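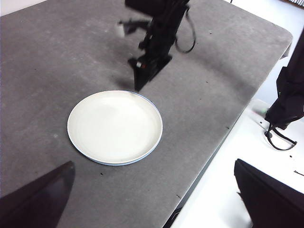
Can a Machine Do the Chores Yet? Plus What to Do Till Then

Thursday, December 7, 2023
By Yatziri Bañuelos

Every holiday season my inbox fills up with the same question, and it usually comes from somebody standing at a sink. When do we get the robot? I do read up on this stuff (my brother-in-law Deok-su Ryu works in packaging and sends me more clips than I could ever watch), so let me tell you where I think things stand, chore by chore, with some tips for those of us still doing it by hand.

Plates and dishes

Picking up a plate sounds like nothing. You slide your fingertips under the rim, tip it a hair, and up it comes. Now try it with a pair of salad tongs! Really, go try it, with a plate lying flat on the table. A two-fingered gripper has that same problem, and a shallow plate is about the meanest thing you can hand it, all rim and no handle. It has to come down at the edge, get one finger inside the lip and one outside, and squeeze enough to hold but not so much that the thing shoots across the room. I've watched clips where it goes beautifully and clips where the plate just skates away. Two arms do better than one, same as with people.

Would I let one clear my table after Christmas dinner? No ma'am. One plate on a bare table is a different job from gravy boats and forks and a napkin stuck to everything.

While you wait:

Scrape and stack by size before you run any water. I keep one bowl of hot soapy water for the silverware and drop it in as I clear.

Gray marks on white plates are usually metal from your knives, and not scratches in the glaze. Make a paste of baking soda and a little water, rub with a damp cloth, rinse. If the plate has a painted or metallic band, stay off the band.

If your plates slide around while you're setting up for a party or taking pictures, put a piece of felt down first. Felt grips a plate nicely and it's quiet. It also collects every crumb and fleck in the county, so go over it with a lint roller before and after. Dusty pale patches come up with a barely damp sponge, wiped in one direction.

Floors

Now here the machines have won, mostly. My Wumel has been going around my downstairs since February and I'd fight you for it. It eats dog hair all day long. It does not do stairs, it does not do shoelaces, and it once dragged a phone charger clear into the laundry room.

Pick up your cords first. I hang mine on those little stick-on hooks along the back of the table leg. Cut the hair off the roller with a seam ripper every week or so, much easier than scissors. Empty the bin outdoors.

Laundry

Washing and drying have been automatic so long we forgot they were robots. Folding is the holdout. Deok-su sent me a video of a pair of arms folding a T-shirt and it was lovely, very careful, and I had time to make coffee. Cloth never lands the same way twice, so the machine has to figure out what it's looking at before it can even start. Fitted sheets? I'll believe it when I see it, and I can't do those either.

My tip is to fold on a table at hip height, straight from the dryer, biggest things first. Towels go in thirds so they fit the shelf. Socks get a mesh bag in the wash and come out still married.

The workshop

Parveen Samarakoon runs a small shop called Varela, 11 people, cutting boards and serving trays, and she put in one robot arm last year. It sands. All day it takes a board from the same spot, sands it, and sets it back down in the same spot, and she says it's the best money she's spent. What it can't do is sort the scrap bin or find the tape measure. She tried it on packing, too, and gave up after roughly 100 boxes, because every order was a little different and somebody had to stand there and babysit.

So that would be my rule for anyone with a garage and big ideas: if you can put tape on the bench and say "it always goes right here," a machine can probably learn it. The tape's a good habit anyway. I outline my own tools on the pegboard in marker and I haven't lost the good pliers in ages.

Tie up loose cables before you turn on anything that moves. Leave a generous loop near whatever swings so it doesn't pull tight, and keep the rest off the floor where you walk.

A reader's question

Austra Dzene wrote to ask if she should hold off on a new dishwasher and save for a robot to load it. Austra, buy the dishwasher. Clean the filter once a month, run it full, and face the dirty sides toward the middle. If somebody sells an arm that can load it later on, it'll still need a dishwasher to load, and I'd like to see it try to agree with my husband on where the bowls go.

Last updated: December 2023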